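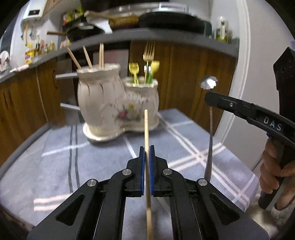 7th May
By the Walthorpe automation desk

Piteck opened its Sedness site to visitors for one afternoon, and most of the tour was spent in the room where household handling tasks are recorded. The company collects demonstrations with hand-held grippers and trains arm controllers on the result. The arms themselves are kept in a separate bay at the end of the corridor.

The recording room is fitted out as a kitchen. The task on the day was sorting utensils at a table with a plaid cloth and a double ceramic holder. Chopsticks go in the wider jar, the fork and other utensils in the narrower one. A chopstick is a poor object for a two-jaw gripper: thin, light, and quick to rotate if the pads close off center. The pads on the grippers are ribbed, and staff said the ribs were added after smooth pads let round handles turn under load. Spoons are easier along the handle and worse near the bowl, where the jaws meet a curved surface.

Each session at Sedness is limited to 18 minutes, after which the operator changes. Staff gave grip fatigue as the reason, and said late recordings in longer sessions showed slower closing and more second attempts. The utensil set stood at 1,447 accepted recordings on the day of the visit. A further 306 had been rejected, mostly for lost tracking when one gripper passed in front of the other. Rejected files are kept and reviewed in June.

The arm bay was shorter on detail. Two arms supplied by Thongdee ran a version of the same task on a plain bench. Cycle time was not posted. The arms approached the holder more slowly than the human operators and paused above the rim before release. One chopstick was dropped outside the holder during our group's turn, and the arm did not retry. Staff said retry behavior is in the next training run.

Questions on cost were declined. On tablecloths, we were told that patterned cloths are rotated with plain ones so that the controller does not learn to depend on one background. The same is done with the holders.

Group size was held to what the recording room would take, and the day was capped at 100 visitors. Parking is behind the Sedness building, with the entrance on the loading side.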